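La cocina que cabe en una mesa

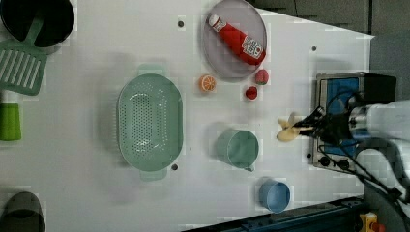

Escurridor, olla, vajilla y fruta de juguete sobre una mesa blanca, con la cocinilla de dos mandos a la derecha.

Los juegos de cocina en miniatura ya no se venden solo por cajas cerradas. En Letham, el catálogo de Fenum reúne 73 piezas sueltas y cada familia arma el suyo – un escurridor verde pálido, un par de tazas, un plato gris.

Van Acker, la tienda que los distribuye desde junio, recomienda empezar por pocas cosas y dejar sitio libre en la mesa. Con una superficie de 60 centímetros de fondo basta. La fruta pequeña se guarda dentro del escurridor y las tazas, boca abajo, en un estante bajo. El repuesto de mandos para la cocinilla se pide aparte.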